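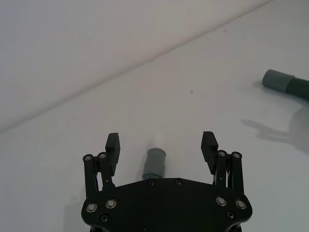
Gripper open over the tube fitting, hose off to the right.

Can a machine do the boring bench jobs yet?
Forum: Shop Talk > Automation and Robots
Started by bench_perla, November 19, 2020

bench_perla wrote:
I run a small repair shop. Mostly vacuums, carpet machines and a few dehumidifiers. A big part of the day is hoses. A hose comes in with a bad end, the fitting has to come off, the new fitting has to go on, and then somebody checks that it seats. The job isn't hard, but I do a lot of it and my thumbs are not getting better.

My nephew works with robot arms and wants me to look at one for this. The photo at the top is the part of the job he wants to start with, which is picking up a fitting so it can go on the hose. I told him picking it up was never the part that bothered me. He says you have to start there.

So, for people who have used these on real work and not only at a trade show: is this anywhere near ready for a shop with two people in it? The quote I got from Fostov was for the arm and gripper only, no table, no setup.

Perla Cervantes

tolliver_k wrote:
No. Save your money.

We had one at the last place I worked. It was good at taking the same part out of the same tray and putting it in the same hole. Change the part and you spent the afternoon on it. A repair shop changes the part every ten minutes.

ikuipers wrote:
I disagree with some of that. Two parallel fingers with ridged pads like those will pick up a short round part on a clean table, and that has been a solved problem for a long time if the part is always in the same place. With a camera on the wrist it doesn't have to be in the same place either.

The hose is the question. A soft hose moves when you push on it. The arm brings the fitting up, touches the cuff, and the cuff bends away or turns a little. A person feels that and follows it. Most arms in a small shop's price range don't feel much of anything.

If you clamp the hose cuff in a fixture first, the job gets a lot more realistic. Then somebody has to clamp the hose, so ask yourself how much of the work is left.

Ilse Kuipers

bench_perla wrote:
Clamping takes me longer than putting the fitting on. A fitting is maybe a few seconds if it's the right one. When it fights me it's a minute and some bad language.

gearhead_dunn wrote:
What you want is a press. A hand lever press with a cradle for the hose and a cup for the fitting. You can build it out of scrap. No software. I made one for PVC couplings and it has done every one since January without me touching it except to wipe it down.

tolliver_k wrote:
What Dunn said.

mossbank wrote:
I'll take the other side. I have a Bitia arm in a two-person shop. We put caps on bottles and sort small plastic parts, so it's different work, but I kept count for one order. Out of 1000 parts it dropped or missed 3. Those were all parts lying against the edge of the bin where the fingers couldn't get down on both sides.

It is slow. I'm faster by hand by a lot. But I'm not doing it by hand, I'm doing something else, and it keeps going through lunch.

tolliver_k wrote:
How long did it take you to get it working that well?

mossbank wrote:
Most of a winter. I won't pretend it was quick.

ikuipers wrote:
I would also ask where those parts are sitting. In Perla's photo there is one fitting in open space with nothing near it but the hose, and that's well out of the way. Her real bench won't look like that. Fittings come in a box, on their sides, on their ends, one stuck inside another. Getting from the box to one part alone on a white table is a job too, and somebody is doing it.

Also gray parts on white are easy to see. Try black fittings on a black mat.

bench_perla wrote:
My bench mat is black. Well, it was green.

The fittings come in bags and I dump them in a drawer. I have 432 of the common size in there right now because we just did inventory. I could lay them out in a row for a machine but then I've handled every one of them already.

rowhouse_ed wrote:
Not a shop person, I came over from the household section. Same argument over there every month about laundry and dishes. People see an arm pick up a cup and figure the dishwasher is next year. Picking up the cup is the small piece. It's the bowl with food dried on it and the lid that only goes one way.

The chore machines I own that work are a dishwasher, a washer and a robot vacuum. I load the first two and I pick up socks ahead of the third.

gearhead_dunn wrote:
And when the vacuum hose splits you take it to Perla.

rowhouse_ed wrote:
I tape it.

bench_perla wrote:
Please don't tape it. The tape gums up the ribs and I have to cut the whole end off.

valvejockey wrote:
Price question. My brother-in-law's shop was quoted $2370 for the gripper alone, arm separate, from a reseller called Valero. Is that normal? Seems like a lot for two fingers.

mossbank wrote:
It's in the range. Mine was a little less and came with one set of pads. Budget for extra pads. The ridges wear and then it starts to slip on smooth plastic. Rawat sells blank ones you can cut to fit a round part, and I'd do that for a hose fitting. Flat pads only touch a cylinder along a line on each side, so it can pivot when you push it onto something.

ikuipers wrote:
Agree on the pads. For pushing a fitting onto a hose I would not use flat ones at all. A V shape holds it on center.

Perla, if your nephew already has access to an arm, let him try it on his own time before you buy anything. Ask him for two results. First, how often it picks up a fitting when you drop it on the table any which way. Second, how often he gets it fully seated on a hose you hand him, no clamp. If he can only show you the first one, you have your answer for this year.

bench_perla wrote:
That's fair. I'll give him a bag of fittings and the ugliest hose in the bin. Dunn, do you have a drawing of that press, or even a photo with a tape measure next to it?

gearhead_dunn wrote:
No drawing. I'll take some measurements tonight and post them. What's the outside diameter of your cuff?

bench_perla wrote:
There are two sizes. I'll put calipers on both and message you.

tolliver_k wrote:
Put the press measurements in this thread, please. I want one too.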